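Ticket: Kitchen faucet, second floor – low hot water pressure
Building: Gruston
Status: Reopened (again)
Opened by: Ihor Melnychuk
Assigned to: Heino Lapiņa

Ihor Melnychuk, 8:40 am
Hot side of the kitchen faucet on two has slowed to something I'd call a suggestion. Cold side is fine. It takes long enough to fill the big kettle that people wander off, and then the kettle overflows, which is how the other ticket got opened. Please don't merge them.

Heino Lapiņa, 9:15 am
Merged them. Then unmerged them after a phone call.
Questions before I come up with tools: is it only this faucet, or the restroom sinks too? And has anyone touched the valves under the sink?

Ihor Melnychuk, 9:32 am
Restroom sinks are normal, hot and cold. As for the valves, everyone says no. The cabinet under the sink was full of paper towels and one enormous bag of rice, so I believe them.
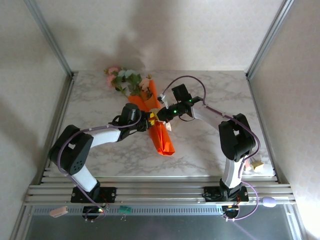 Heino Lapiņa, 11:05 am
Came up. Moved the rice.
Hot shutoff was open all the way, or at least the handle said so. Unscrewed the aerator from the spout and found grit, pale and crunchy, with a few flakes of what looked like old rubber. Rinsed it, soaked it in vinegar, put it back. Flow improved on both sides, including the cold side that was supposed to be fine.
Hot side is still slower than cold. Timed it with the kettle: cold fills in 22 seconds, hot takes a good deal longer and sputters near the end. Leaving this open.

Ihor Melnychuk, 11:20 am
It's better. I'd have closed it. Where did you put the rice?

Heino Lapiņa, 11:24 am
On top of the fridge. It can't go back until I'm done.

Heino Lapiņa, 2:10 pm
Second visit. Shut both valves and took off the hot supply line at the faucet end. Held it over a bucket and opened the valve a little. Strong, steady flow. So the valve is good, the line is good, and the trouble is inside the faucet.
It's a Grakdale single-lever, the older kind with the cap that hides the set screw. I spent 16 minutes looking for the set screw. It was behind the cap, as the manual says, and the manual was taped inside the cabinet door behind the paper towels.
Pulled the cartridge. The rubber seat on the hot side has swollen and is shedding bits of itself into the works. That accounts for the flakes in the aerator, and it also means my vinegar was treating a symptom. Cleaned what I could and reassembled. Hot flow is now decent. It won't stay that way.
Ordered a replacement cartridge from Ranjbar. They had two that fit and one that "should fit." I asked for the first sort.
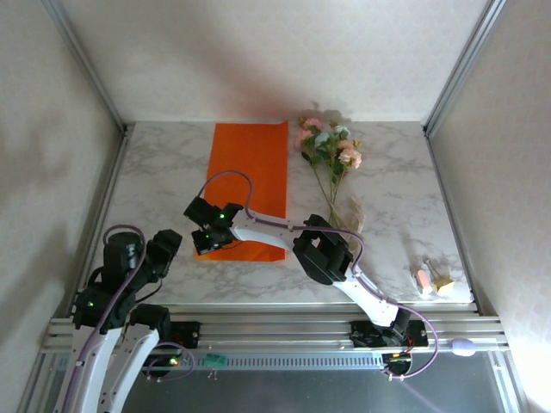 Ihor Melnychuk, 4:45 pm
Somebody has pointed out that the lever now works backward. Hot is on the right. I only mention it because I found out by washing an apple.

Heino Lapiņa, 4:52 pm
The cartridge went back in rotated half a turn. My fault. It takes five minutes to fix and I'm at the other building until morning. Put a note on it.

Ihor Melnychuk, 4:58 pm
Note is up. It says HOT IS COLD. I've been told this is unhelpful.

Heino Lapiņa, 8:05 am (next day)
Rotated the cartridge. Hot is on the left. Took down the note, and also the second note somebody had added underneath, which I won't repeat in a ticket.
Set status to Waiting on Part.

Heino Lapiņa, 1:30 pm
Part arrived in a box marked Parex, with a Ranjbar packing slip and a cartridge that matches the old one, so I'm not asking questions. Installed with new O-rings and a dab of silicone grease. Flushed the lines with the aerator off, then put the aerator back on.
Kettle test: hot and cold now fill in the same time, near enough. No drip at the base after ten minutes. Old cartridge is in a bag in my desk if anyone wants to argue with the invoice.
Closing.

Ihor Melnychuk, 3:15 pm
Reopening. Pressure is wonderful. It's so wonderful that it hits the bottom of the sink and comes back out at belt height. Can it be turned down a bit?

Heino Lapiņa, 3:22 pm
Yes. Close each shutoff a quarter turn. They're under the sink, behind the rice.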